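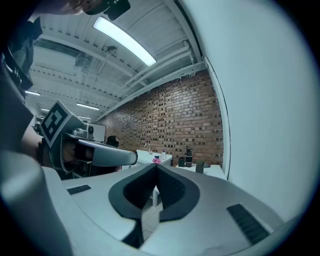
Urkwood Shop Sheet, No. 419, page 5

OVERHEAD: WHAT A WHITE CEILING WILL AND WON'T DO FOR YOU

Every winter the mail fills up with the same advice, passed along by people who read it somewhere. Paint your shop ceiling white and you can skip buying lights. I have painted two ceilings on the strength of that sentence and I'd like to take some of the air out of it.

An open ceiling with the beams and ribbed deck showing, all of it white and with long fluorescent fixtures hung up there, does look bright. People see one and give the paint all the credit. Turn the lights off on a gray afternoon and find out how much the paint does alone. It bounces what you give it. In my old shop I gave it two tired tubes and got back a nice clean view of the cobwebs.

So, a few tips, with my doubts attached.

Before you paint

Clean it first, and I mean the ribs too. Deck panels hold dust along every ridge, and a shop vac with a soft brush will get most of it if you go along the ribs and then back the other way. The advice to "just blow it down with a leaf blower" came in from four readers last year. I tried it. The dust left the ceiling all right, and then I spent a Saturday cleaning it off the bench, the drill press and the inside of my collar.

Wipe a test patch with a damp rag and a little dish soap. If the rag comes up greasy, vacuuming was never going to be enough and paint will peel off that spot by summer. Wash it, rinse it, let it dry overnight.

Turn the power off at the panel before you put a wet rag or a sprayer anywhere near a fixture. Bag the fixtures and tape the bags shut. Take the bags off before the power goes back on – yes, somebody wrote in.

Flat or shiny

The can I was sold, Flurileo Bright Overhead, said on the label that it would "double your daylight." I have no idea what that could mean at night, when I do most of my work. It's a decent flat white and covers about like any other decent flat white. Buy on price.

Do stay with flat. Gloss throws a glare streak off every beam, and when you look up from a scribed line you get it right in the eyes. Gloss fans say it wipes down easier. It does. I wipe my ceiling once every few years and I look at it every day.

Spraying is quicker on ribbed deck than a roller, no argument from me there. A roller skips the sides of the ribs and you end up chasing them with a brush. But the masking takes longer than the spraying, so don't believe anyone who tells you it's a one-morning job.

Where the lights go

Along the beams is the easy way to hang a long fixture, and the easy way is often fine. What matters is which side of you the light lands on. Stand at the bench as if you were working, hold a pencil upright on the surface and look at where its shadow falls. If the shadow lies across the spot where you'd be cutting, that fixture is behind your shoulder and more wattage will only give you a darker-looking shadow. Move the light or move the bench. I moved the bench. It was the cheaper of the two and my back has forgiven me.

One big bright fixture near the middle with small ones trailing off toward the back wall is a common setup, and people are happy with it until they put a saw in the back. Check the far end of the room with the pencil too. Do it after dark, with the doors closed, wearing the glasses you really work in.

Diffusers: leave them on. There is a fashion for pulling them to "get the full output," and you do get a bit more, along with a bare tube in your line of sight. Wash them in the sink in January, when you've given up on the garage anyway, and see if that isn't the extra brightness you were after. Mine had two seasons of sanding dust on them. Let them dry standing up or you'll have water spots.

LED tubes in old fixtures: some go in with the ballast left in place, some need it bypassed, and the box does not always make this plain. Read the sheet inside before you climb the ladder. If it talks about rewiring and you don't do your own wiring, get someone who does. I've heard the claim that they pay for themselves in a month. Whose month?

Things hanging down

Air hoses, cord reels, hooks for clamps. All handy, and all of them throw shadows if they hang between a fixture and your work. Keep them to the walkway side. Set them high enough that your tallest regular visitor walks under with a hat on.

I do not care for the Urban hook system that was all over the catalogs this fall. The hooks slide, which sounds good until you reach up and your hose has traveled to the other end of the track. A plain screw hook in a wood strip has never gone anywhere on me. The Una reel is better made than it looks, though the cord is short and the ratchet lets go when it feels like it.

Still testing

I've had one side of the ceiling painted and the other side bare since last winter, same fixtures on both, and I'd call the painted side nicer to be in. Whether I cut any straighter over there I couldn't say. Readers with a light meter and some patience are welcome to send in numbers, taken at bench height please, and with the diffusers clean.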